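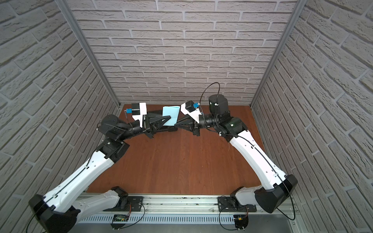
Section 2: Hanging the net on your Quiroga training goal

By now your goal frame should be standing up straight with both side posts locked, and you've earned a sip of water. Hanging the net is the pleasant part, though it does go faster with a friend on the other side.

1. Spread the net out on the grass and find the red cord. That's the top edge.
2. Lift the red cord over the crossbar and let the rest fall behind the goal.
3. Snap the middle clip on first, then work your way out to both corners.

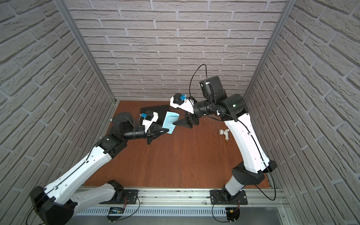

4. Run the side cord down each post, starting at the top and pressing it into every clip as you go. You want it to lie close along the whole length, the way the thin black cable is clipped along the white arm in the photo. Go gently in cold weather, as the clips get stiff in January.

Caution: Never let anyone swing from the crossbar, even with the ground anchors in.
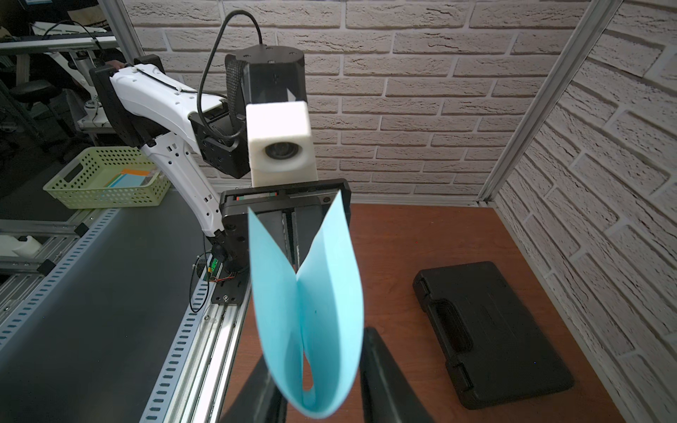

5. Fasten the back of the net to the ground bar, leaving plenty of slack. A tight net throws the ball right back at your striker – fun once, perhaps. Look for an easy, loose curve between the fastenings, much like the bottom of the folded light blue paper in the picture.

Note: If you come up short on clips, ask your Quiroga dealer for bag 397. It has enough for one full-size goal and a few spares.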